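Chapter 7
The Table and What Stands on It

Before you can measure anything with light, you need a surface that holds still. Most of the work in this book is done on an optical table, and students tend to treat it as furniture. They put a notebook on it, lean on it, and start thinking about lenses. This chapter treats the table as the first instrument in the experiment. It covers the top, the hole grid, the posts and clamps, and the cables that have to cross it all.

7.1 The top

An ordinary workbench moves all the time. A door closes down the hall, a person walks by, a pump starts in the next room, and the bench top flexes a little. You don't feel it. A beam that travels the length of the bench and back will show it clearly as a spot that trembles on the card. The top of an optical table is built to be stiff for its weight and to let vibrations die out quickly. The legs do a separate job. They keep some of the motion of the floor from reaching the top in the first place. A stiff top on poor legs still shakes as one piece, and good legs under a soft top don't stop it from bending.

The teaching laboratory at Brotholm moved from benches to tables in 2000, and several exercises in this chapter come from the notes written for that move. Exercise 79 in the workbook asks you to tap a table lightly with one knuckle in five places and write down how long the spot takes to settle each time. Do it early in the course. It takes ten minutes and makes the rest of the section easier to follow.

7.2 The grid

The threaded holes in the top are laid out in straight rows and columns with equal spacing. The grid lets you bolt a part down nearly anywhere, and it also gives you a ready-made set of straight lines. If you send a beam along one row of holes at a constant height, you have a reference that you can return to after everything else has been moved. Plan the layout on squared paper first, with one crossing for each hole, and mark where the beam turns.

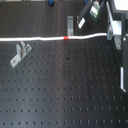 Hrefna Þorgeirsson wrote to us after the first printing that we had put the grid too high on the list. In her view, students who learn to trust the holes begin to force every mirror onto a row, and then they fight the beam for an afternoon when a clamp set at an angle would have solved the problem in a minute. She asked for a warning, and we agree with her. The grid is there for the bolts. The beam goes where the experiment needs it, and a base can be turned to meet it.

Holes that aren't in use collect things: dust, metal shavings, dropped washers, now and then a drop of cleaning fluid. Never blow into them with compressed air near open optics. Use a small vacuum nozzle.

7.3 Posts, holders and clamps

A post carries the component. A post holder lets you raise, lower and turn the post, and a screw locks it at the height you choose. Some holders fasten directly to the table through a hole in the base. Others are held by a clamp, and the clamp takes the screw. The second way gives you more freedom, as the holder can sit between holes.

Keep posts short. A tall post acts like a tuning fork, and every extra inch makes it worse. Choose one beam height for the whole layout and write it on the first page of your notebook.

Tighten in order — base first, then height, then the fine adjustments on the mount. If you work the other way, the last screw will undo the first setting.

7.4 Cables

A cable is a spring that joins the quiet table to the noisy room. Run it flat where you can, keep it out of the beam path, and leave slack where it comes onto the table. Mark it in a color that can be found quickly. Fasten it to the top before it reaches the device, so that a pull on the cable is taken by the table and not by the connector.

The older Revden manual gives a different order of work, with cables laid last. We lay them first — see page 202 for a comparison of the two.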